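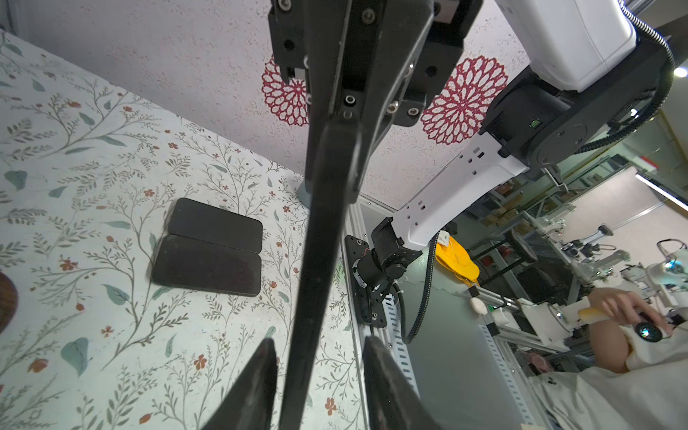
Where do old phones go once the drop-off table at Rovwood closes for the summer? To the back counter at Sometti on Iser Street, open until 6 p.m., same rules as before.

News > Local > Reuse & Repair

Old phone drop-off moves for August, 309 handsets in so far

The phone drop-off at Rovwood is moving down the street for August while the hall gets its floors redone. Last drop-offs at the old spot are at noon, then everything goes over to Sometti, the repair shop two doors past the bakery.

Count so far this year: 309 phones. Last year's total was 790, so there is some catching up to do. Organizer Ieva Pētersons isn't worried. "People clean out drawers in the fall," she said. "We always get a pile after school starts."

What they take: smartphones, flip phones, chargers, cables. Cracked screens fine. Dead batteries fine. Swollen batteries not fine, call first and leave the phone outside on something that won't burn.

No tablets this time. No laptops either, Sometti doesn't have the shelf space.

Before you bring one in, take out the SIM card and sign out of your accounts. Harish Palaniappan, who does the intake, said the sign-out is the step most people skip. A phone still locked to somebody's account can't be handed on and ends up as parts. Last month 13 went that way, some of them nearly new.

If the phone won't turn on you can still sign it out from a computer. Palaniappan will walk you thru it at the counter if you bring your password. Allow ten minutes.

Phones that pass get a wipe, a new battery if needed and a basic case. They go to Åberg, the adult learning center, which lends them out to students for the term. Åberg has asked for 50 by the time classes start. Kristaps Rätsep at the center said the waiting list is allready longer than that, mostly evening students who need something for homework and bus times.

Chargers are the other shortage. Plenty of old cables in the bin, not many plugs. Bring the wall plug if you have it.

Sometti co-owner Gunārs Navickas says parking behind the shop is for customers only but drop-offs can use it for a few minutes. Ring the bell at the side door if the front is busy. Don't leave phones in the mail slot, two got broken that way in the spring.

The drop-off is free and you don't need to fill anything out. Receipts on request.

Rovwood reopens when the floors are done, date to come. Pētersons said she'll post it on both doors.

Tagged: phones, reuse, Iser Street

Contact the newsroom | Corrections | Copyright, all rights reserved | Back to top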